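### 3.2 Why offices hold on to old machines

Interviews ran through October, 32 people across three small firms (Soster, Gurnau and Thorlacius). Coding by Tam, second pass by Cheng. Disagreements talked out, no formal score kept.

Main finding: age of the machine is a poor guide to when it gets retired. At Soster, desks went by lease date. At Gurnau there was no written rule at all, staff asked and waited. Thorlacius had a rule but managers skipped it when budgets were tight. Parts swaps came up in 13 interviews, mostly memory and processors (Figure 2), and almost always as a way to put off a purchase.
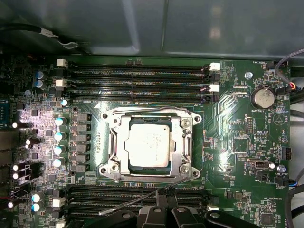 **Figure 2.** Processor seated in its socket, with four memory slots above.

Cost was named often but rarely with a number attached. One respondent gave a repair bill of $451 and then said she would of paid double to keep her files where they were. Similar remarks at the other two sites. We read this as attachment to setup, not to hardware; see Section 4 for the counter-argument.

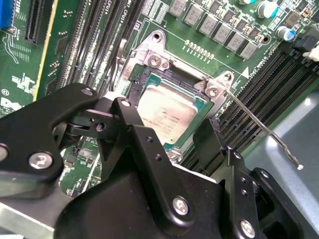
Gurnau is the odd case. Requests there went through one shared inbox, and people who wrote more often got newer machines regardless of job. Lok-yiu Tam's earlier notes on the Curkard survey show the same pattern in a larger firm, though that survey did not ask about waiting time. Ours did, but teh answers were too vague to rank, so they are left out of Table 3.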